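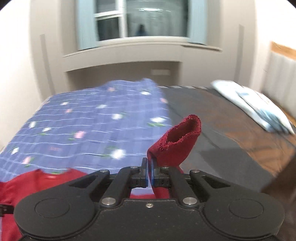

Fig. 4: Dark red knit with overlock stitching at the edge

4. Steaming knit clothes with the Andura hand steamer

Please read section 2 (Safety) before the first use. The present section is for sweaters, knit dresses and other soft clothes which lose their form under a normal iron.

4.1 Filling the tank

1. Pull the plug out of the wall socket.
2. Turn the tank to the left and take it off.
3. Fill with clean cold water up to the line MAX. The tank holds 400 ml.
4. Close the rubber cap and put the tank back until you hear a click.

Note: In regions with hard water, please mix one part of tap water with one part of distilled water. Do not add perfume, vinegar or starch to the tank.

4.2 Preparing the garment

1. Look at the care label. If the iron symbol is crossed out, do not steam.
2. Turn the garment inside out.
3. Remove lint with the Skundar brush (delivered in the box). Brush always in one direction.
4. Check the cuffs and the hem. Loose threads must be secured with a needle before steaming. Do not pull them and do not cut them short.
5. Lay the garment flat on a dry cotton towel. Heavy knits should not be hung, they become long in the shoulders.

CAUTION: Steam burns the skin. Never steam a garment while a person is wearing it. 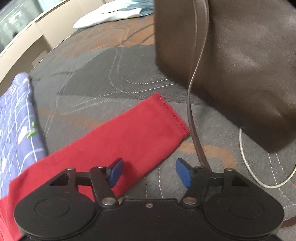 Ratih Mangundap

4.3 Steaming

1. Put the plug in the wall socket and choose level 2. The lamp blinks orange.
2. Wait until the lamp is green. Heating takes 63 seconds from cold.
3. Point the steamer away from you and press the button two or three times, so that the first drops of water come out.
4. Hold the head one finger above the fabric. Do not press it down on ribs or cables.
5. Begin at the neck, continue to the body and do the sleeves last.
6. Form the cuffs with your free hand only after you release the steam button. The fabric stays hot for a short time.
7. Let the garment lie until it is fully dry. Thick wool may need the whole night.

Note: With the Halim travel adapter the heating is slower. This is normal.

4.4 After use

1. Switch off, pull the plug and let the steamer cool down for 36 minutes.
2. Empty the tank. Leave the rubber cap open.
3. Wipe the head with a soft cloth, without soap.

Replacement caps and brushes can be ordered from the Praklow spare parts service. Please give the type number from the bottom of the handle.

For water stains on the fabric, see section 6.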